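Grutton Opens Its Teach-by-Hand Kit to Small Shops, Starting With One Plain White Bottle

GRERNECK, January 2023 — I get to write this one myself, which never happens, so please forgive the exclamation marks. Grutton is releasing Vergara, our kit for showing a robot a task by hand or by remote control, and you can order it today!

If you've ever watched someone program an arm the old way, you know the feeling. You type a position, run it, wince, type another one. With Vergara you pick up the handheld controller and do the job yourself, and the arm on the screen follows your hand. You squeeze, it closes. You lift, it lifts. When you're happy you save the take, and when you're not (I've thrown out plenty) you hit the back button and go again.

Everything starts in simulation. We want people to make their first hundred mistakes on a tabletop that can't be scratched, and the starter lesson we ship is built on a dark wood table with a white bottle and a navy-blue cap. Bring the fingers in on both sides, keep them even, close. It sounds like nothing. My first try took most of a lunch break.
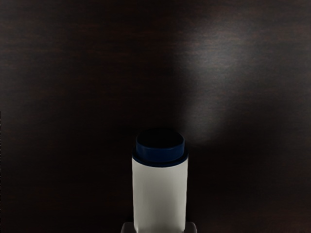
Wrist view from the Vergara starter lesson, with a gripper finger on each side of the bottle. (Simulated)

The starter lesson asks for 100 saved takes, and you can split them between people. We really like it when you do — a left-hander and a right-hander come at the same bottle in such different ways, and we'd love to have both in the set. You can drive with the handheld controller or with a keyboard, or, if you already have one of our Derkix arms on the bench, you can take hold of the arm itself and walk it through the motion while the simulated one copies along.

What I think people will enjoy most is the second half of the lesson, where the bottle isn't so cooperative. It gets placed at an angle and away from the middle of the view, and you have to decide how to come at it. Do you turn the wrist first? Do you go for the cap or the body? We don't tell you. We just record what you do.

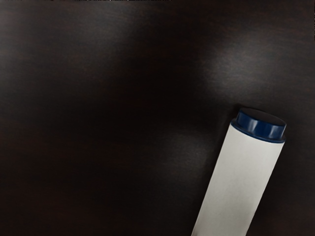

The same lesson with the bottle at a slant and its cap toward the upper right. (Simulated)

Vergara comes in 2 versions. The desk version has the controller, the software and 5 lessons. The bench version adds the hand-guiding handle for Derkix arms, plus a foot pedal for starting and stopping a take, so you don't have to let go of anything to reach for a mouse. (The pedal was my request and I'm very proud of it.)

Both versions save takes in the same file format, so anything you record at a desk can be replayed at the bench later on. Schools and training centers can share one license across a classroom.

Orders are open now through the Grutton web shop, and the Grerneck showroom is taking bookings for hands-on sessions on weekday afternoons. Press copies of both pictures are available from the Grutton press desk on request.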